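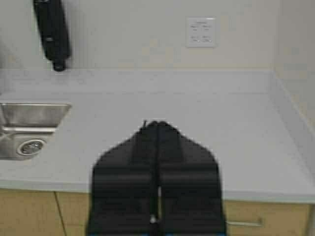 Chore robotics

Chore robotics is the branch of robotics concerned with everyday manual work in homes, kitchens, shops and small workshops. It covers washing up, wiping surfaces, putting things away, opening drawers and cupboards, folding laundry, sweeping up and fetching parts or tools. The name is normally kept for machines that handle objects with an arm and some kind of hand. Single-purpose appliances such as dishwashers and robot vacuum cleaners are usually treated as a separate and much older family, though the two overlap.

The question most often asked of the field is whether machines can do chores yet. Some can do some of them, in some rooms, and the list has been growing at a remarkable pace. No general household machine matches an ordinary adult, and the gap is widest in the jobs people find least demanding.

Contents
1 Background
2 Why kitchens are used
3 Hands and grippers
4 Doors and drawers
5 The Jindstead trials
6 Shop-floor chores
7 State of the work
8 Criticism
9 See also

Background

Industrial robot arms have been doing repetitive work in factories for decades. Their success rests on careful arrangement: the part arrives in the same place, facing the same way, and the arm repeats a stored movement. A kitchen offers none of this. Mugs are left where their owners put them down, the washing-up bowl moves, and a tea towel never takes the same shape twice.

Early attempts at household machines tried to write the rules out by hand. A programmer would describe a cup, a shelf and the path between them, and the robot would follow the plan. It worked well in demonstrations and badly after breakfast. Later work has leaned on learning, in which a person guides the arm through a job many times over and a program is trained on the recorded movements together with what the cameras saw. The results can be lovely to watch. An arm trained in this way may nudge a plate straight before picking it up, a small piece of good sense that was never written down as an instruction.

Why kitchens are used

Much of the work is done in kitchens or in mock-ups of them. A kitchen packs a great many kinds of movement into a few square metres: reaching, turning, pouring, scrubbing, pulling, and carrying things that must stay level. It also holds nearly every material that gives robot cameras trouble. Stainless steel mirrors whatever is near it, glass lets the camera see straight through, and a plain white worktop offers little detail from which to judge distance.

The sink deserves its own mention. Its floor is lower than the worktop, so the arm has to reach down past an edge while keeping clear of the tap. Running water changes the look of everything under it, and suds hide the cutlery. Researchers commonly begin with a dry sink and an object that cannot break, then add water once the movements are dependable.

Wiping a worktop is harder than it sounds, and wonderfully interesting for the same reason. The cloth must be pressed down hard enough to clean but lightly enough to slide. Wall and worktop meet in a corner where crumbs collect, and a gripper wider than the corner cannot follow them in. A person folds the cloth over a fingertip without thinking. For a machine, that fold is a separate skill.

Hands and grippers

The commonest hand in chore robotics is the parallel gripper, a pair of fingers that open and close along a line. It is strong, cheap to repair and simple to control. Two fingers are enough to pick up a sponge, hold a bottle, pull a handle or turn a page, and good operators can do startling things with a pair, including tying a loose knot.

Finger shape matters a great deal. Tapered fingers get into tight spaces and can be slipped behind a handle. Broad flat ones hold boxes steady. Ridges or soft pads improve grip, although pads wear out and pick up grease. The Sakier finger, named after the workshop that made the first set, has a narrow tip for cutlery and a wider base for jars, and is often discussed as a sensible compromise between the two.

Many arms carry a small camera close to the wrist, which gives a near view of the fingers and of whatever is being approached. The drawback is that the gripper itself hides part of the view, frequently the very part that matters at the moment of contact. A second camera placed further back helps with this, as do touch sensors in the fingertips.

Hands with four or five jointed fingers are also being developed. They are marvellous pieces of engineering and can turn a small object within the grasp, which a parallel gripper can seldom manage. They have more parts to break, and for plain fetching and carrying the simpler hand still tends to win.

Doors and drawers

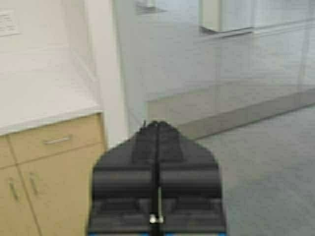
Opening storage is one of the standard tests of a chore robot, because so many other jobs depend on it. A plate cannot be put away behind a closed door. The two basic cases call for quite different movements. A drawer slides out in a straight line, so the arm must draw back evenly without pulling to one side. A hinged door swings through an arc, and the hand has to travel round with it. If the arm pulls straight, the fingers slip off or the handle is strained.

Bar handles are the easiest to grasp. A horizontal bar suits a gripper turned so that one finger goes above and the other below, while a vertical bar needs the wrist rotated by a quarter turn. Knobs are less forgiving, recessed grips less so again, and push-to-open fronts remain a nuisance.

A machine must also work out where to stand. If its base is too close, the opening door strikes it. If it is too far off, the arm runs out of reach before the door is wide enough to be useful. Pairs of doors with their handles side by side add another small puzzle, as the robot has to choose the correct one and avoid trapping its fingers against the neighbour. Many of the failures recorded in published chore tests come down to the position of the base, with nothing wrong in the grasp at all.

Glass partitions and polished floors can confuse the sensors that a moving base uses to find its way. Reflections may be read as furniture, and a clear panel may not be read as anything. Common remedies include a map made beforehand and a strip of tape at sensor height.

The Jindstead trials

The Jindstead trials were a series of household tests that began in November 2018. The machine was given a fixed list of kitchen jobs drawn from the Degefa list, a set of 20 chores graded by difficulty and written so that any group with an arm and a kitchen could repeat them. The lowest grade asks for an unbreakable cup to be moved from the worktop to the sink. The highest asks for a full set of dishes to be washed, dried and put away behind closed doors.

Results were published on 2019-02-03. Across 1,210 attempts, the best scores came from opening drawers, at 95 per cent. Doors did less well, and drying up did poorly enough that the report gave it a chapter to itself. A complete clearing of the worktop took 119 minutes on its first success, a job the report's authors could do between them while the kettle boiled.

The slow time attracted some teasing, but the run was a fine achievement. The arm had dealt with every item in turn, recovered from a dropped spoon and closed each drawer behind it without help. The trials also helped to settle the habit of reporting every attempt, failures included, and of stating plainly when a person had stepped in.

Shop-floor chores

Small workshops and stockrooms have their own chores: sorting returned tools, wiping down benches, emptying bins, restocking shelves and loading parts into a machine. These are generally more promising ground than the home. The lighting is steady, the floor is level, and staff can be asked to keep certain things in certain places.

Loading and unloading is the most settled of these jobs. Bench cleaning is less so, as swarf and offcuts come in endless shapes and a tool that should be kept may lie among scraps that should not. Restocking works nicely with boxes and tins. Bags and nets of loose goods sag when lifted and are still commonly left to people.

State of the work

Jobs usually regarded as workable under supervision include moving rigid objects, opening drawers with bar handles, wiping flat open surfaces, and loading a rack with plates of one size. Jobs done from time to time in research kitchens include folding towels, opening hinged doors, and rinsing cups. Jobs still regarded as difficult include scrubbing a burnt pan, threading a bin liner, changing a duvet cover, and tidying a room in which the robot must decide what counts as rubbish.

Moving from one kitchen to another remains a hard step. A machine that does beautifully in the room where it was trained may falter when the worktop is a different height or the handles are a different shape. Training across many homes helps, and the improvement is among the most cheering results in the field.

Criticism

Filmed demonstrations are a regular cause of complaint. Clips may be speeded up, may show the best of many tries, or may leave out an operator working the arm from the next room. Writers on the subject advise checking for a stated playback speed and a count of attempts.

Cost is another objection, as is noise. Some critics also argue that homes would be better served by improved appliances than by arms that imitate people at the sink. Supporters answer that an arm can be taught a new job after it has been bought, and that for people who find lifting or gripping painful, even a slow helper that can open a cupboard and bring down a bowl would be very welcome.

See also

Domestic appliance
Parallel gripper
Mobile manipulation
Remote operation
Degefa list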